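Council merger consultation - has anyone read the whole thing?
Posted in: Local and national politics

pollock_lane
Evening all. I've finally sat down with the consultation on merging our district with the two next door, and I'd love to know what the rest of you make of it. It runs to 63 pages, and I'll confess I had to make a second pot of tea to get through it. My worry is that we'd go from 15 councillors for our patch down to 4, and I can't see how four people are going to answer the phone to everyone between Dorkano and the coast, however hard they work. I'm not dead against it, mind you. I just want somebody to explain it to me slowly.

Murdo Lindsay
Lovely to see this being talked about properly, thank you for starting it. I was a parish clerk for a good long while, so forgive me if I go on a bit. The thing to remember is that the district and the county already share the planning staff and the bins contract, and have done for years, so a fair bit of the merging has happened without any of us being asked. What's left is mostly the elected side, and that's the bit I'd want to hang on to.
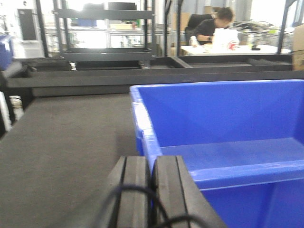 The other thing I'd say is do look at the appendix on reserves. Our district has been careful with its money (dull, but careful) and one of the neighbours hasn't, and once it all goes into one pot you can't ask for your share back. I raised this at the Pemuvard meeting in November and was told it would be "addressed in the transition plan". I'm still waiting to see a transition plan!

eron_valley_gal
Sorry Murdo, I know you mean well and you've been very kind to me on here before, but I don't agree. I've lived under two councils that each told me the pothole outside my mum's was the other one's job, and I'd happily swap a few councillors for one phone number. My own councillor has answered one email in all the time he's been in, bless him, so I'm not sure what I'd be losing.

pollock_lane
Ha, well, ours is very good, which probably colours my view. Does anyone know if the parish councils get more say under the new set-up? Page 40-something seems to hint at it and then wanders off.

Murdo Lindsay
They'd be "invited to take on assets", which in my experience means the public toilets. And fair enough, eron, the pothole business is maddening and I won't pretend otherwise. I'd still sooner mend that than give up the votes.

tea_and_ballots
I went to the drop-in at the library and there's a paper form, if anyone has a relative who doesn't do computers. The box for comments only takes 200 words but the lady said you can staple extra sheets on and they have to read them.

eron_valley_gal
Oh that's handy, I'll pick one up for Mum. She'll need the extra sheets.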